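Ticket 3514: Zolex cell, wrist view soft and fingertip seam check
Status: open, waiting on parts
Last updated: Apr 29, 2024

Reported problem: the arm stops short on the shoe box job and logs fault 269 (grip width out of range). It clears on reset and comes back later in the shift.

Checked the finger first. Screws at the base block were tight. Wiped down both faces with a dry cloth and jogged the arm to a plain background so the seam could be read on the wrist camera.
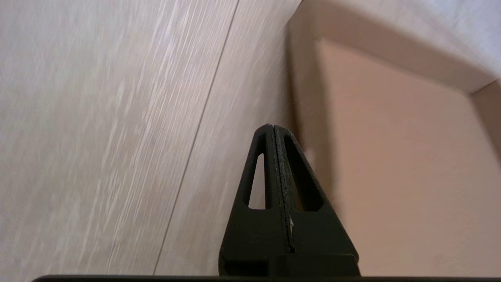 Finger at the wrist camera, seam and both cutouts in view. White speck partway down the seam.

Edges along the seam look lightly worn. No change made to the finger. Re-ran the width calibration with the Duggan gauge block and got 914 counts closed, same as the September value. Saved it anyway.

Next, the job itself. Loaded the Firnulero recipe at 60 percent speed, with the pair of white sneakers in the open cardboard box and the laces left untied.

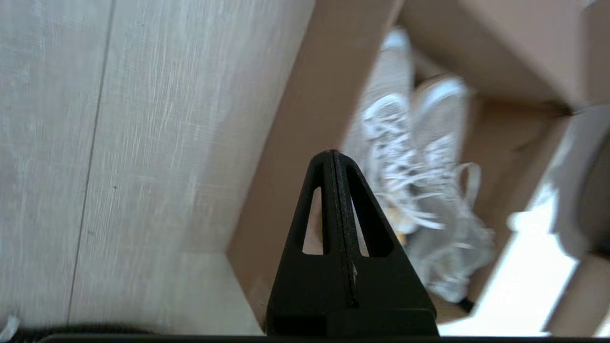
Photo: Flekeo cell support

Fault 269 came up again on this recipe. The log has the width reading jumping while the arm is moving, then settling once it stops. Same thing with the gripper commanded open and nothing in it, so I don't think it's the laces.

Swapped the encoder cable at the wrist for the bench spare. Ran more than 60 cycles with no fault. Old cable is bagged and tagged with the ticket number.

To do:
- Order a replacement cable, the spare has to go back to the bench
- Put the recipe back to full speed and watch one shift
- Check the seam again at the next service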